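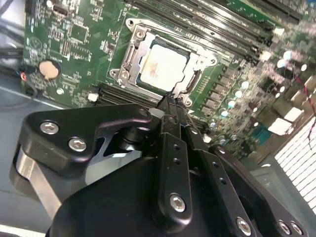 Workstation Refurb: Old Paste, New Paste

The first of the older towers is open on the bench, and the cooler is off. Before anyone reaches for a new tube of paste, the top of the processor needs cleaning. The one we started with still has faint orange-brown smudges on its heat spreader, which look like what was left of the old compound.

Viola Zuccaro is running the cleanup this spring and asks that everyone do it the same way. Put a little isopropyl alcohol on a lint-free wipe and work from the outside edge toward the middle. Change wipes when one gets dirty. Leave the processor in its socket with the metal frame screwed down while you clean. Do the base of the cooler too, and let both surfaces dry before the new paste goes on. A small dot in the center is enough.

We have 16 towers to get through before they go to the Grirnel reading rooms in July. Plan on about 30 minutes each for the paste and the dusting.

Lay the tower on its side with the open side up, so the board is flat and you can see the socket. 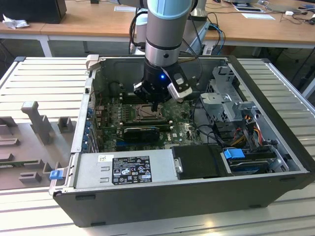

Keep the power cables clear of the socket area while you work. If the bundle by the drive cage is in your way, tuck it down toward the bottom of the case. The graphics card can stay in its slot unless the dust under it is bad. Drives are a separate job. Mercedes Ccori is wiping those at the Flavavano office, so please pull them, label them with the tower number and put them in the Ionescu box on the lower shelf. Do not put loose screws in that box.

The new paste is in the top drawer, along with 200 wipes. Tell Viola when the wipes get low. Coolers with a bent clip or a noisy fan go on the Trornamell shelf with a note taped to them.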